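# How do you choose a hand for a robot?

Your hand can hold a pencil, a football or a wet bar of soap. A robot's hand is called a gripper, and most grippers are good at only a few of these jobs. People who build robots have to try out different ones.

Sawsan Sabbagh and Cathal Nic Aodha test grippers for a project called Rullar. In November they compared 4 of them. Each gripper had to pick up the same things: a sponge, a spoon, a paper cup and a plum.

## Fingers that pinch

Many grippers have 2 fingers that close towards each other, a bit like tongs. Flat fingers are good at holding boxes. Curved fingers can reach part of the way round a thing, so they are often better with round objects. The inside of a finger matters too. A smooth finger lets things slip, but one with a rough or bumpy surface holds on more easily. The soles of your trainers work in the same way.

## Holding it yourself

A gripper doesn't have to be on a robot arm to be tested. Some are made for a person to hold. You carry the gripper to the object, close the fingers and lift. A camera on the gripper records what the fingers do, and a computer can use the recordings to learn how to pick things up.

The camera often has a very wide lens. It can see the fingers and a lot of the room at once, but straight walls look bent.

## Keeping the test fair

Sawsan and Cathal put each object in the same place every time. They changed the gripper and kept everything else the same. They made 87 tries altogether and wrote down every drop. The plum was dropped most. The spoon was hard as well, because it lay flat and the fingers had to get under it.

You can try this at home with kitchen tongs and clothes pegs. Ask a grown-up which things you may use. 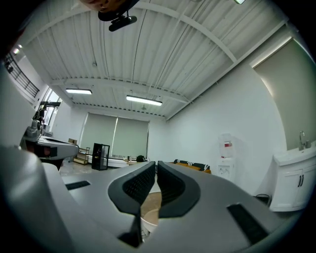
**Why do some grippers have soft fingers?**

Soft fingers squash a little when they touch something. This spreads out the push, so an egg or a piece of fruit is less likely to get damaged.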